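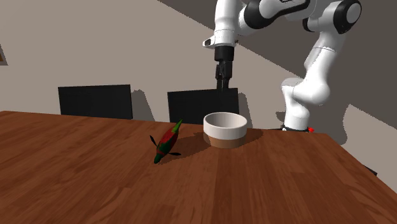 ¿Se puede pasar la partida guardada de la consola vieja a la nueva sin cable?

Por wifi, con las dos consolas encendidas y en la misma red. Si la vieja ya no arranca, solo queda la copia en la nube.

Inicio | Consolas | Mandos | Guías | Descargas | Contacto

Guía de la consola Mimum
Sección 5. Transferir partidas y usuarios

Revisado: 2021-09-30. Textos de Şükran Sarıgül, pruebas de Kadir Çınar.

Antes de empezar

Las dos consolas enchufadas a la corriente, nada de batería. Firmware 1122 o posterior en ambas. Si la vieja no llega, actualizar primero (Ajustes > Sistema > Actualizar) y reiniciar. Espacio libre en la nueva: 2000 MB como mínimo, aparte de lo que ocupen los juegos.

Precaución: no borrar nada de la consola vieja hasta acabar el paso 9.

Pasos

1. Consola nueva: encender, idioma, red wifi. Saltar el registro de usuario.
2. Consola vieja: Ajustes > Usuarios > Transferir. Elegir "Enviar".
3. Consola nueva: mismo menú, elegir "Recibir". Sale un código de 5 cifras.
4. Escribir el código en la vieja. Caduca enseguida, si da error pedir otro.
5. Marcar los usuarios que se quieren pasar. Los de invitado no salen en la lista.
6. Marcar partidas. Las capturas y los vídeos van en una casilla aparte, desmarcada por defecto.
7. Aceptar en las dos. Empieza la barra.
8. Esperar. No poner en reposo ninguna de las dos, ni abrir juegos, ni sacar la tarjeta.
9. Al terminar, abrir un juego en la nueva y comprobar que carga la partida.

Nota: los juegos comprados en la tienda Komness no se copian, se vuelven a descargar desde Biblioteca. Los de tarjeta solo necesitan la tarjeta.

Nota: con más de 1000 capturas el menú tarda en abrirse. No está colgado. Dejarlo.

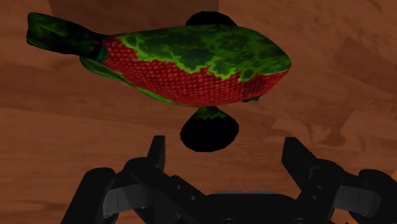

Fig. 2. Pez rojo y verde sobre fondo marrón.

Si se corta a medias

Error de red: apagar las dos, acercarlas al router, repetir desde el paso 2. Lo ya copiado no se duplica.

Error de espacio: desmarcar los vídeos, o pasar a la tarjeta lo que se pueda.

Error de usuario: la cuenta esta abierta en otra consola. Cerrar sesión alli y volver.

Mandos

Los mandos no se transfieren, hay que emparejarlos de nuevo. Botón trasero pulsado hasta que parpadee la luz, luego Ajustes > Mandos > Añadir. Los de la marca Aydoğan, primero con cable. Las consolas fabricadas antes de febrero piden ademas actualizar el mando, sale el aviso solo.

Precaución: si se va a vender la vieja, restaurarla de fábrica después. Quitar también la cuenta Bistine desde la web.

Imprimir esta página | Enviar por correo

Guías relacionadas
Sección 4. Control parental y horarios
Sección 6. Copia en la nube
Cambiar la tarjeta de memoria
El mando se desconecta solo
Firmware 1122: lista de cambios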